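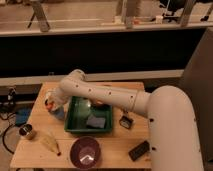 Courses > Automation Planning > Unit 8 > Handout

Unit 8: Budgeting for a Tabletop Arm Cell
Instructor: Hazel Holloway

Read before the October session. Bring your draft budget sheet.

1. Scope of the purchase
The arm is one line on the sheet. A working cell also needs a gripper, controller, mounting, table, cabling, guarding, spare parts and installation labor. Quotes from different vendors draw the line in different places. The Astell quote in your packet includes the controller and leaves out the gripper. The Sterkine quote includes both but bills mounting separately. Put every quote on the same list of items before comparing totals.

2. Reach and payload
Specify reach from the base axis to the farthest pick point, with the gripper attached. Gripper weight counts against rated payload. Record the heaviest object and the widest object as separate entries.

3. Test objects
Consumables are often missing from first drafts. Mixed household items such as a tray, a bowl, a sponge, a can and fruit cost little per piece, but fruit has to be replaced on a schedule. For the Hendoveck exercise, allow $618 for the term and hold $100 of it for breakage.

4. Floor space and cable routing
Draw the full swing of the arm, then the table, then the cable runs. Price cable covers or trays at this stage.

5. Service
Ask for the annual rate in years 1 through 3 and the response time in writing. Sakalauskas charges travel as a separate item.

Assignment: complete lines 1 to 8 of the budget sheet. Leave unknown prices blank and mark them "quote pending."

Questions: see Hazel Holloway during lab hours | Back to top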